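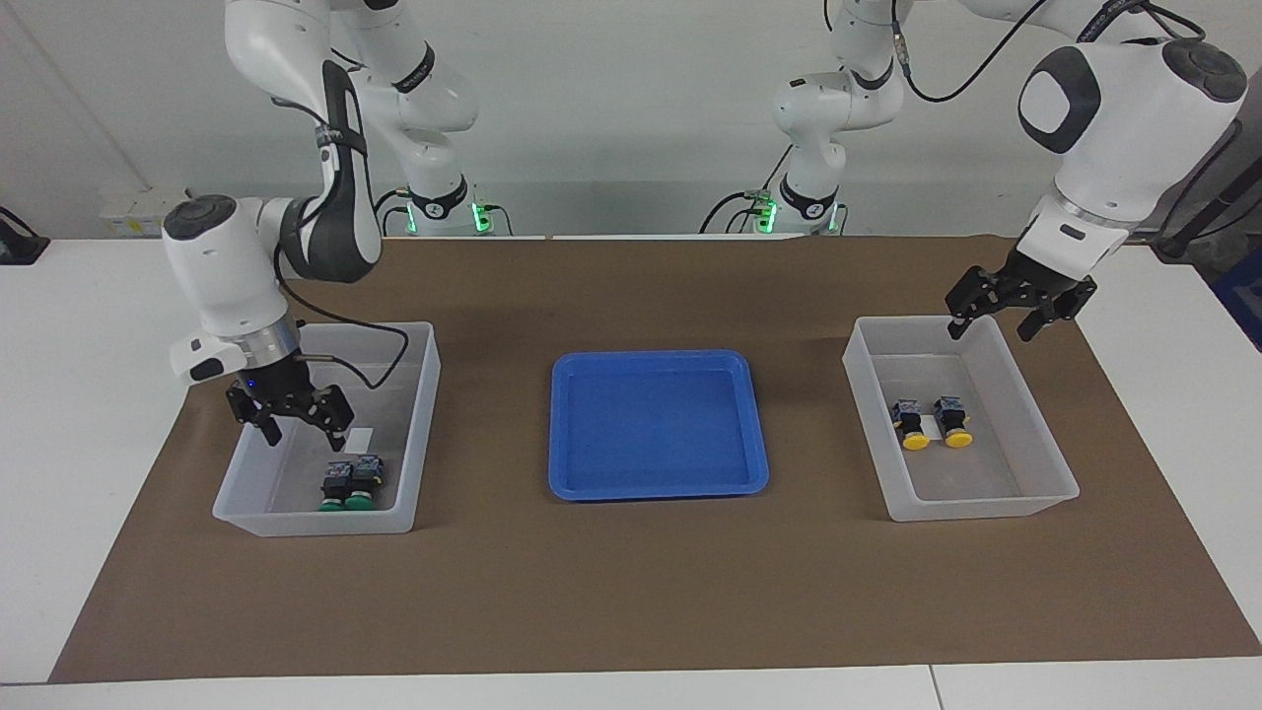

# Bacs translucides et plateau Buvell : avis après quatre mois d'atelier

J'ai acheté ce lot pour trier des petites pièces électriques : boutons-poussoirs, blocs de contact, borniers, étiquettes. Jusque-là, tout finissait dans des boîtes à chaussures et des couvercles de pots de peinture. Le lot comprend 2 bacs blancs translucides et un plateau bleu. Je l'ai payé 265 couronnes chez Dirkavberg, port non compris. Le tapis brun n'est pas fourni.

## Les bacs

Ce sont des bacs rectangulaires peu profonds, aux parois légèrement évasées, avec un rebord. L'évasement a un avantage simple : vides, ils s'emboîtent. Il a aussi un inconvénient, la place perdue sur l'établi. Deux bacs posés bord à bord laissent entre leurs fonds un creux où les vis vont se loger.

La faible hauteur me convient. On attrape une pièce au fond sans se racler le poignet, et on voit ce qui reste d'un coup d'œil. Pour du vrac en quantité, en revanche, il faudra autre chose. Dès que je verse un sachet complet de borniers, il en passe par-dessus bord.

Le plastique translucide laisse deviner la couleur de la surface en dessous, pas beaucoup plus. Ne comptez pas lire une référence à travers la paroi. Il faut regarder par-dessus ou étiqueter. J'ai pris l'habitude de glisser une petite carte blanche à plat au fond du bac, avec la référence écrite au feutre. Les cartes glissent un peu quand on déplace le bac, mais elles ne coûtent rien et on les change en dix secondes. J'ai essayé les étiquettes adhésives sur le rebord : elles tenaient une semaine, puis un coin se levait.

Sur les composants noirs, le fond clair aide vraiment. Un interrupteur noir à capuchon vert s'y repère tout de suite, alors que je le cherchais souvent dans mes anciennes boîtes grises. Pour les pièces blanches ou transparentes, c'est l'inverse, et je les mets dans le plateau.

## Le plateau bleu

C'est l'élément que j'utilise le plus. Rectangulaire, bleu vif, coins arrondis, petit rebord relevé. Je le garde au milieu, entre les deux bacs : les pièces à vérifier d'un côté, les pièces vérifiées de l'autre, et le plateau pour celle que j'ai en cours. Il reste vide entre deux opérations, ce qui évite de mélanger les lots.

Le rebord suffit pour arrêter une rondelle qui roule. Il n'arrête pas un ressort. Les coins arrondis se nettoient bien avec un chiffon, sans poussière coincée dans les angles. Le mien est marqué de quelques rayures fines depuis que j'y ai posé un tournevis un peu brusquement, rien de gênant.

Seul reproche : il n'a pas de poignée et le rebord est bas. Chargé, il se porte à deux mains, bien à plat.

## Sur quel support les poser

Sur un plateau de table lisse, les bacs glissent dès qu'on les pousse du coude. Sur mon tapis brun, ils bougent moins. Comptez donc un tapis en plus si vous n'en avez pas. J'ai essayé celui de la gamme Predside, trop souple à mon goût : il gondolait sur les bords et les bacs penchaient. Je suis revenu à l'ancien.

## Par rapport au lot Ayala

J'avais hésité avec le lot Ayala, vendu avec des couvercles. Un collègue me l'a prêté en août. Les couvercles sont pratiques pour ranger sur une étagère, mais les parois y sont plus hautes et plus droites, et je travaillais moins bien dedans. Pour stocker, je prendrais Ayala. Pour trier et contrôler, je garde Buvell.

## Usage et entretien

J'ai passé une commande de 216 boutons-poussoirs par ces bacs en deux après-midis, par petites séries. Aucun bac fendu, aucun rebord cassé. Je les lave à l'eau tiède avec un peu de savon. L'alcool ménager a laissé un voile mat sur le fond de l'un d'eux, à éviter donc.

**Points positifs :** pièces noires bien visibles, bacs emboîtables, plateau facile à nettoyer.

**Points négatifs :** pas de couvercle, pas d'emplacement pour étiquette, prix un peu élevé pour trois morceaux de plastique.

**Note : 4 sur 5.** J'en ai recommandé un lot pour le deuxième établi.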